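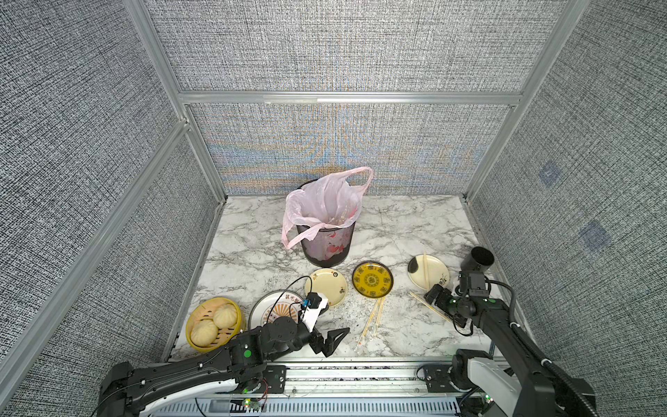
Page last changed: 05/01/2018

By staff writer
Print this story | E-mail this story

CLEARING

The operator at Bokimbridge was paid by the accepted demonstration. A demonstration was one complete clearing of the table, start to finish, with both arms. The contract with Altton called for 3,000.

She worked from a chair in the next room. Each hand held a lead arm, a lighter copy of the arm on the rail, and whatever she did with her wrists the follower did a fraction of a second later. The delay was 64 milliseconds. She had stopped noticing it in August. She noticed it again at home, when she reached for a tap and her hand arrived too early.

The written procedure ran to 12 steps. Plates were to be stacked, chopsticks gathered, scraps put in the bin. It did not say which hand. Pirkine, who owned the learning software, wanted variation in the approach and none in the result. She lifted a plate by the rim with the left gripper, steadied it with the right, and set it down on the next. The fingers had no feeling in them. She judged contact by the colour of the marble showing between rim and counter, and by the motor current, a grey line at the foot of her screen.

Chopsticks were the difficulty. A pair lying flat on marble gave the fingers nothing to get under. Her method was to press one tip, let the other end rise, and take it from the side. It failed often. Failed attempts were marked and kept in a separate folder. 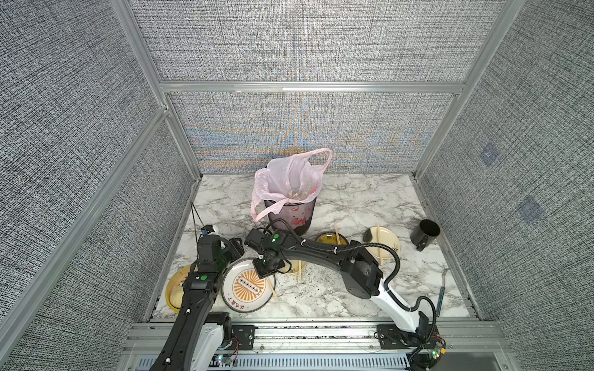
On the night shift the policy ran by itself, and in the morning she reviewed the logs. Run 9 was the first she watched twice. The left arm went to a chopstick, pressed the tip, and waited. Then it drew back a centimetre and pressed again, harder.

She knew the second press. It was in none of the steps. She did it when her shoulder was sore, late in a session, and she had assumed the filter from Uchida took it out with the rest of the tremor.

The form had a field for anomalies. She typed "hesitation, left arm, repeated contact" and read it over. Then she deleted it, entered "nil", and went through to reset the table. She laid the plates out and dropped the chopsticks from the usual height.

In the chair, she took hold of the lead arms and rolled her left shoulder until it clicked. The light came on. She pressed the first tip once, waited, and pressed it again.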